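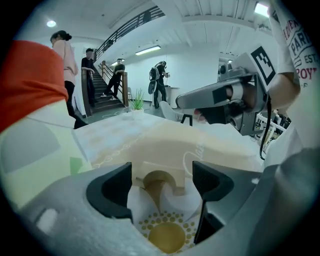
The white table, with the circles and the thin wavy lines.

I promised to my sister that I will write about the table, so now I do it. She says I talk about it too much on the phone and it is better to put it in one place.

We moved to Warkdale in February, and the flat came without any furniture except a stool. For the first weeks we ate standing at the kitchen counter. I come from a family where everybody sits down to eat, also for a piece of bread, and I did not like it at all. So when I saw what kind of table I wanted, white, with a pattern so pale that you must come close to notice it, I became a little stubborn. The pattern is beige circles and thin wavy lines. My husband thought it was a dirty mark the first time. He still looks twice before he wipes.

The yellow dots are my favourite part. They go in rings, small mustard-coloured dots, and inside the rings there is one full yellow disc. My grandmother in Pelmont had a plate with a border in nearly the same colour, and I think this is the real reason I like it so much. The plate broke many years ago. I was the one who dropped it, but I was six, so I was forgiven.

Now about white surfaces, for those who are thinking to buy one. Tea leaves a ring if you wait until evening. Turmeric you must clean at once, do not finish your meal first. I use warm water with a small drop of dish soap and a soft cloth, and after this a dry cloth. Delia Daza from my sewing class told me to use baking soda for the stubborn spots. I tried it in one corner and it worked, but I rubbed too long and the corner looked dull to me for two days. Maybe it was only my worry.

I also stopped putting a tablecloth. At the beginning I had one from Grabowska, the shop near the station, a heavy grey thing that cost 60 dollars - my husband still mentions the price. It is folded in the cupboard now. With a pattern like this it is a pity to cover it.

Next I am looking for cups. I would like cream ones, with a round handle that is big enough for two fingers. The ones I have are dark blue and they look too heavy on the white. If you know a good place in Warkdale, please write it in the comments.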